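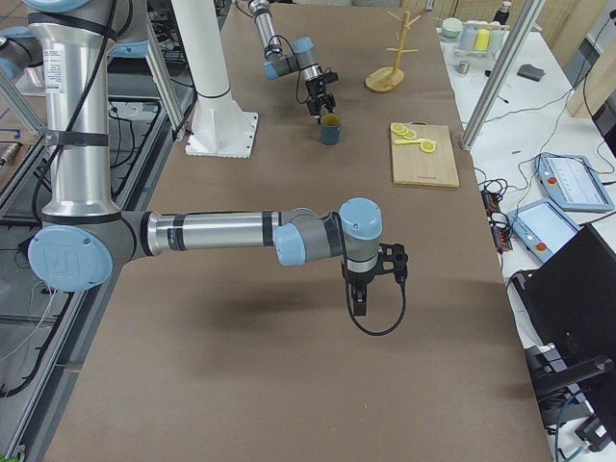
Bench covered with brown paper, arm and gripper above it

Storing and Cleaning Vinyl Records and Concert Tapes at Home

Records warp from heat and from leaning. Store them upright, close to vertical, on a shelf divided every foot or so. A box of nearly 200 LPs is too heavy for one person to lift safely, so split the collection into smaller crates before moving it.

Keep the shelf away from radiators, south-facing windows and the top of the amplifier. An attic is the wrong place in summer and a basement is the wrong place in February.

Sleeves

Replace plain paper inner sleeves with polyethylene-lined ones. Paper sheds fibers and scuffs the surface on the way in and out. Turn the inner sleeve so its opening faces up inside the jacket. Shrink wrap should come off completely; it tightens with age and bows the jacket.

Cleaning

Lay the record on a clean, lint-free towel. Mix distilled water with 2 drops of plain dish soap per quart. Tap water leaves minerals in the grooves. Wipe along the grooves with a microfiber cloth, never across them, and keep the label dry. Rinse with distilled water and stand the record in a dish rack until no moisture shows. Do not use this method on 78s with a paper core.

Alcohol will damage shellac. On vinyl, opinions differ. Eduardo Bragança uses a weak solution on flea market finds and reports no extra noise afterward. I leave it out.

Stylus

Brush from back to front only, dry, before each side. A side-to-side stroke can bend the cantilever. Check tracking force with a gauge -- the dial on the counterweight drifts -- and set it to the cartridge maker's figure. Mine is 2 grams.

Cassettes

Old live recordings are often on tapes that have sat for years. Wind each one fully forward and back before playing it. If the pressure pad has come loose, move the reels into a new screw-together shell. Clean the heads with a cotton swab and isopropyl alcohol, and let them dry before loading a tape. Use a rubber cleaner on the pinch roller.

Break out the record tabs on anything you want to keep.

Labeling

Write on the sleeve or the case insert in pencil. Venue, month and support act are enough. Akash Rajput numbers his tapes and keeps the list in a spreadsheet -- he is at 445 -- with a printed copy in the first box.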